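Student Work > Project Reports > Buildings and Energy > Overnight load, Mahuika Building

Overnight electrical load in the Mahuika Building: sources, measurement and low-cost reduction

Thursday, April 26, 2018
By Kane McPhee

Summary

The project set out to identify what makes up the overnight electrical load of the Mahuika Building on the Merau campus, and to test whether part of it could be removed without buying new equipment. Plug-in meters were fitted to 31 appliances in 11 rooms. Readings were taken over four weeks, the last two of them with timers and revised switch-off arrangements in place. The overnight load fell during the second period. Most of the fall came from drinks equipment and from displays left in standby. Small chargers, which had been expected to matter, made almost no difference. The ventilation plant was outside the scope and remains the largest overnight load in the building.

1. Background

The Mahuika Building contains teaching rooms, shared offices, a print room and a kitchen on each floor. It is heated from the site boiler house, so its own electricity supply covers lighting, ventilation, sockets and a small number of electric water heaters. The half-hourly record for the building shows a load that does not drop to zero at night. It falls after the evening classes end, levels off, and stays flat until the cleaners arrive.

A flat overnight load is often called the base load. Some of it is necessary: fire alarm panels, network cabinets, refrigerators, emergency lighting. The rest is made up of equipment that is on because no one has switched it off, or because it has no switch that can be reached. The aim was to separate the two parts by measurement at the socket and to compare the total with the half-hourly record.

An initial walk-round was done in November, after the last class of the day. It produced a list of everything with a plug, its location, and whether an indicator light or a running fan showed that it was drawing power. The list was used to choose what to meter. It was also used to find out which items had owners. This took longer than the walk-round itself, as several pieces of equipment had been passed between departments and carried labels from rooms that have since been renumbered.

2. Equipment and method

2.1 Meters

The meters were Jastedier plug-in units borrowed from the measurement store. Each sits between the socket and the appliance and records power, supply voltage and accumulated energy. The readings were transferred by hand to a laptop running Grevus, the logging program used on the second-year course. Grevus accepts the meter files directly but does not correct for clock drift, and the clocks on the older units had to be reset at each visit.

Before use, every meter was compared with a bench instrument, using a resistive load and then a small switched-mode supply. Agreement was good on the resistive load. On the switched-mode supply the meters read low at the bottom of their range, and two units were rejected. The remaining meters were considered suitable for anything larger than a phone charger. Readings from chargers are reported here as "below useful resolution" and no value is given for them.

2.2 Choice of appliances

The 31 metered appliances fell into these groups:

Drinks and kitchen: water boilers, refrigerators, microwave ovens, one filter coffee machine
Teaching: projectors, wall displays, document viewers, amplifiers
Office: desktop computers with monitors, one large copier, label printers
Other: portable heaters, dehumidifier, battery chargers

Fixed lighting was not metered. Its contribution was estimated from the fitting schedule and from visits at night, which is a weaker method, and the estimate was used only in the comparison described in section 3.3.

2.3 Test periods

The four weeks were divided into a reference period and a trial period of equal length. During the reference period nothing was changed and the occupants were told only that meters were being fitted. During the trial period the following changes were made:

a) Mechanical timers were fitted to the water boilers.
b) Wall displays and projectors in the teaching rooms were moved on to switched extension leads placed near the door.
c) The copier's sleep delay was shortened from its menu.
d) A notice was put at each light switch listing what could be switched off and what should be left on.

The refrigerators, the network equipment and anything with an owner who did not reply were left alone.

3. Results

3.1 Reference period

The drinks equipment was the largest metered group overnight. A water boiler holds its contents close to boiling for as long as it is powered, and makes up its heat losses in short bursts. The bursts show clearly in the Grevus plots as a row of narrow spikes at even spacing. Where the lid seal was worn, the spacing was visibly shorter. One boiler on the upper floor cycled nearly 11 times an hour throughout the night, and it was reported to the maintenance office.

Wall displays came second. Their standby draw was small on the data plate, but the measured figure was well above the plate value in every case where the display's network option was enabled. The option allows the screen to be woken remotely. None of the staff who use the rooms were aware of it, and no department on the list was using it.

Desktop computers behaved as expected. Most were shut down or asleep by the time the building emptied. The exceptions were in the shared offices, where several users had turned off sleep so that they could connect from home.

The portable heaters drew nothing overnight during the reference period. They had been included after the November walk-round, when one was found running. The weather was milder by the time the meters were fitted, and the result should not be taken as typical of winter.

3.2 Trial period

The timers on the water boilers worked without trouble apart from one, which lost time after a short supply interruption and had the boiler heating through the evening and off in the morning. Complaints were received and the timer was reset. A timer with battery backup would avoid this, at higher cost.

Switched extension leads were effective where they were used. Use was uneven. In rooms with a single regular teacher the leads were switched off on almost every night; in shared rooms the pattern was irregular and appeared to depend on who taught the last class. Projectors were excluded from the switched leads after the first night, following advice from the technician that lamp cooling should be allowed to finish before the supply is removed.

The copier's shorter sleep delay reduced its evening consumption but had little effect after midnight, as it had been going to sleep by then anyway. Users noticed a longer wait for the first page in the morning.

No effect could be assigned to the notices. They were put up on the same day as the other changes, and a better design would have staggered them.

3.3 Comparison with the half-hourly record

The sum of the metered appliances, the lighting estimate and the known permanent loads did not reach the overnight level shown on the half-hourly record. The gap was substantial and was present in both periods. The building manager confirmed that two supply fans run continuously at reduced speed, and that the setting dates from a fault several years ago. With the fans added at their rated reduced-speed power, the gap closed to within the expected error. The fans were not measured directly. Doing so would have required access to the distribution board and a qualified person to fit the clamps.

4. Discussion

The changes that worked were those that needed no repeated action from occupants. A timer, once set, carries on; a switched lead has to be remembered. The results from shared rooms suggest that responsibility for switching off should be attached to a role, such as the evening porter's closing round — provided that the porter is given a list and the switches are where they can be seen.

The costs were low. Timers and leads came to less than the loan value of the meters used to justify them. Simple payback is short for the boilers and long for the displays. For the displays the better option is to disable the network wake option in the menu, at no cost, when the rooms are next serviced.

There are limits to these findings. The trial was short, it fell partly in a quieter stretch of the timetable, and the reference and trial periods were consecutive and so not matched for outdoor temperature. Occupants knew that meters were present. Any of these could have lowered consumption in the second period. The boiler result is considered safe, as the effect of the timer is visible directly in the plots. The result for the shared offices is not.

5. Recommendations

1. Fit timers with battery backup to all water boilers and replace worn lid seals.
2. Disable remote wake on wall displays where it is not used.
3. Review the continuous fan setting, with clamp measurements before and after any change.
4. Add teaching-room leads to the porter's closing round.

Further work could repeat the socket survey in cold weather, with the portable heaters included, and could test the notices separately. The meter files and the Grevus project have been left in the course folder, with the clock corrections listed in a text file alongside.
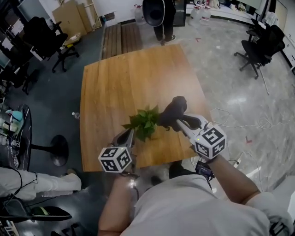
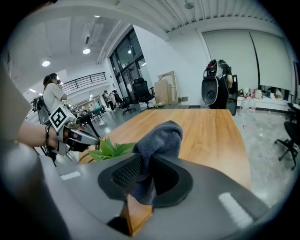
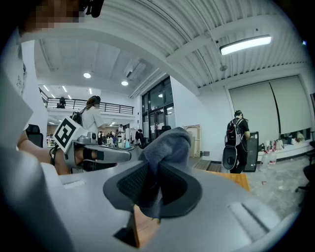
Hand-held grippers at a wooden table: potted plant (first picture), cloth (second and third).

Buildings and Energy Projects, Merau | Contact the course office | Copyright 2018 | Back to top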